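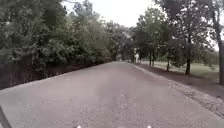 그림 3. 공원 산책로 주행 구간에서 얻은 전방 영상의 한 예

4.2 비포장 경계에서의 주행 가능 영역 추정

본 절에서는 제안 기법 Sakari가 차선이나 연석이 없는 보행로에서 주행 가능 영역을 어느 정도 안정적으로 추정하는지 검토한다. 도심 보도와 달리 공원 산책로는 노면 표시가 없고 경계의 재질이 좌우에서 서로 다른 경우가 많다. 그림 3의 구간에서도 아스팔트 왼쪽은 짙은 수풀과 그늘진 하부 식생에 면해 있는 반면, 오른쪽은 자갈과 잔돌로 된 좁은 갓길을 지나 흙 또는 멀칭 띠와 잔디밭으로 이어진다. 왼쪽 경계는 명도 차가 커서 색상 정보만으로도 분리되지만, 오른쪽 갓길은 노면과 같은 회색 계열이며 둘 다 입자가 거친 질감을 보이므로 단일 영상 기반 분할에서 오검출이 발생하기 쉽다. 영상 하단에는 로봇 차체 일부와 전면의 흰색 부품 두 개가 들어오며, 해당 화소는 고정 마스크로 처리하여 학습과 평가에서 모두 제외하였다.

실험에는 Pridia 플랫폼을 사용하였다. 데이터는 2022년 11월 이전에 수집을 마친 주행 기록에서 추출하였고, 인접 프레임 간의 중복을 줄이기 위해 이동 거리를 기준으로 표본을 선정하였다. 최종 평가 집합은 1941장이며, 이 가운데 500장은 갓길과 노면의 경계를 화소 단위로 다시 주석하여 경계 정확도 평가에 별도로 사용하였다. 주석 작업은 Snædís Egilsson이 작성한 지침을 따랐다. 지침에서는 자갈이 노면 위로 흩어진 부분을 주행 가능 영역에 포함하되, 자갈층이 연속되는 지점부터는 갓길로 분류하도록 규정하였다.

비교 대상은 색상 및 질감 특징을 이용하는 Hviid와, 동일한 신경망 구조에서 시간 축 정합을 제거한 Josia의 두 가지이다. 세 기법 모두 같은 해상도의 입력을 사용하였으며, 후처리 임곗값은 검증 집합에서 결정한 뒤 고정하였다. 경계 오차는 추정된 경계와 주석 경계 사이의 수평 거리로 정의하고, 로봇에 가까운 영역과 소실점에 가까운 영역을 나누어 산출하였다. 두 영역을 통합하면 화소 수가 많은 근거리의 결과가 평균을 좌우하게 되므로 본 논문에서는 통합 수치를 제시하지 않는다.

근거리 영역에서 Sakari의 평균 경계 오차는 3화소로 측정되었고, Hviid의 오차는 같은 조건에서 10화소 이상이었다. Hviid의 오차는 대부분 오른쪽 갓길에서 발생하였으며, 자갈 영역 전체를 노면으로 분류한 사례가 다수 확인되었다. Josia는 정지 상태에서는 Sakari와 유사한 결과를 보였으나, 차체가 흔들리는 구간에서는 경계가 프레임마다 이동하는 현상이 관찰되었다. 원거리 영역에서는 세 기법 간의 차이가 뚜렷하지 않았다. 소실점 부근은 노면의 폭이 수 화소에 불과하여 주석 자체의 불확실성이 크며, 이 영역의 결과는 경로 계획에 직접 사용하지 않았다.

흐린 날과 맑은 날의 결과는 구분하여 분석하였다. 맑은 날의 기록에서는 수목의 그림자가 노면을 가로지르는 경우 왼쪽 경계의 오차가 증가하였다. 이에 대한 보정 방법은 4.3절에서 다룬다.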